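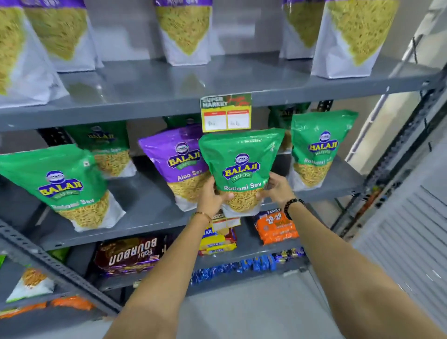
Straightening shelves is busywork and you know it, wrote a reader signed only Hudillow, under my last column, the one where I said I'd happily spend a whole afternoon facing up bags of sev. Shoppers wreck the row in ten minutes, so why bother? Well, I've been chewing on that one for days (and chewing on quite a lot of sev while I did it), and I want to stick up for busywork.

I grew up two blocks from the Triltwood market, and I still buy my snacks from an aisle somebody looks after. You can tell. The bags stand up, the fronts face you, and the little window with the golden noodles in it is right where your eye lands. That window is doing most of the selling! Sev is a texture food. I want to see how thin the strands are and whether there's a sad heap of dust at the bottom, and I can't do that if the pouch is lying on its face behind a box of crackers.

Compare the big place out on Emley Road, where everything gets dumped in a wire bin with a sign on top. I've dug through that bin. Came up with a bag of something plain when I wanted something spicy, drove home, opened it, sulked. The same snack at the same price, and I liked it less before I'd tasted a strand.

And the colors matter, more than the people who plan these aisles seem to think. I shop by color. I'd bet most regular sev eaters do. With the Balaji bags it's green for Ratlami and purple for Aloo, and once that's in your head you stop reading labels altogether. Which is great until somebody drops a purple pouch in among the greens. Then I stand there like a person doing a crossword.
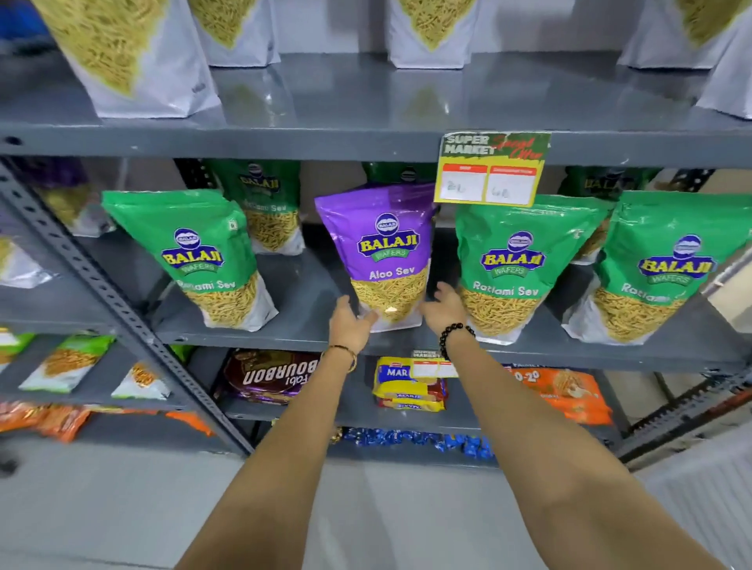
Does it matter if two kinds of sev share a shelf? It matters when you're in a hurry, and hardly at all when you're browsing. A mixed shelf is how I found out I liked the potato kind in the first place, so I'm not about to call for a law against it.

What I would ask for is a bit of order inside the mix. Give each flavor its own lane, front to back, even a skinny one. The worst thing is a purple bag hiding behind a green one, where the person who came in for it decides the store is out and goes home with pretzels. I did exactly that last November, when I had up to 20 people coming over and a big bowl to fill. Pretzels in chaat. I'm still hearing about it.

Price cards, too. I love a handwritten price card. A pencil number tells me a person stood there and wrote it, and I trust it more than the printed strips at Emley -- although I do wish whoever holds the pencil would press harder. My eyes aren't what they were.

So, Hudillow, sure, the row will be a mess again by suppertime. So will my kitchen counter, and I wipe that down every night. I put bags back the right way around when I shop now, both hands, label out, and then I take the one I came for.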